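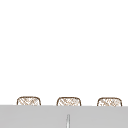 A white wall over a light gray surface, rendered by computer.

My cousin Bit-na Yeom and I have been arguing about save points since we were kids sharing one controller, and last December, over a very long visit, we got into it again. She thinks a game should let you save anywhere, any time, the way you'd put down a book. I used to agree with her! But then I went back to Sanville, the old dungeon crawler we both loved, which has only 17 save rooms in the whole thing, and I remembered what it felt like to limp into one with two potions left and that sleepy little piano tune playing.

I know that isn't fair to everybody. Bit-na has three kids and maybe half an hour at night, and when dinner boils over she can't go hunting for a magic fountain. So give her a quick save that picks up where she left off and then erases itself (plenty of handheld games did this years ago, and it worked fine). Keep the real save rooms where they are, though, and please, designers, stop putting one outside every boss door. I'd like to be a bit scared on the stairs again. Bit-na says I can be scared on my own time, and she's up to floor five without me.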